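Workspace Basics, Handout 5: Storing Chairs and Clearing Desks

These are my notes from the Skorkirbridge session, typed up for those of you who missed it and for those of you whose handwriting I've seen. The topic is furniture, and chairs most of all, which take up more of a shared room than anything else people own. Have the Soliman worksheet next to you, we'll use the back page.

First, a word on what I mean by "parked" and "working." A working chair is at a desk and someone expects to sit in it this week. A parked chair is one you're keeping for a busy day. Most rooms mix the two up, and then you get that slow creep of spare chairs along the walls until the person with the vacuum gives up. Go around and decide which is which before you move a single thing!

Parked chairs can go up, if you have shelving that's made for the weight. I'm very fond of this. Matching chairs in rows, legs down, two shelves' worth, and the floor is yours again. Keep a model together on its own stretch of shelf so you can grab a set without hunting.
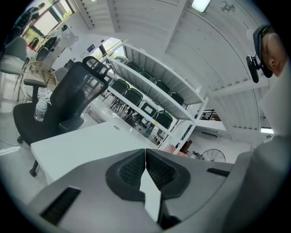

Should the chairs that get used most go on the upper shelf or the lower one?

Lower, every time. You want to slide them off at a height where your elbows stay bent, and the upper shelf is for the ones you bring down a few times a year. If a chair takes 2 people to lift, it shouldn't be up there in the first place.

Gerardo Parisi asked me during the break whether swivel chairs can be stored this way too. They can, but they're fussier. Casters roll, gas columns add weight, and the backs stick out farther than you'd guess (measure the depth with the back on, please, I have made this mistake in two different buildings). Lock or block the wheels. Tall headrests come off on a lot of models, so check before you decide it won't fit.

Labels next. At Bolov they numbered every item in the place and got up to 774, and I think that's overdoing it for a room with 18 chairs. A tag on the shelf edge is plenty. Tag the shelf and leave the chair alone, because chairs wander and shelves stay put.

Now desks. My rule is that a shared desk goes back to bare at the end of the day, apart from whatever lives there for good. 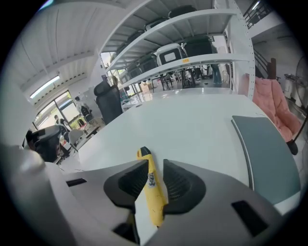

And "lives there for good" should be a very short list. Mine is a lamp and one cup of pens. Everything else goes in a bin with your name on it, and the water bottle goes home with you. Glossy white tops are lovely for this, by the way – they show every smudge, so you wipe them. Microfiber, a little dish soap, done. Don't use the scratchy side of the sponge or you'll have a dull patch forever.

For next time, fill in the back page of the worksheet for a room you know well. Working chairs in the left column, parked chairs in the right, shelf depth at the bottom. If you have no shelving, sketch where it could stand, and leave space to walk past with a chair in your arms. We'll go over the Skunov floor plan after that, so bring a pencil with an eraser.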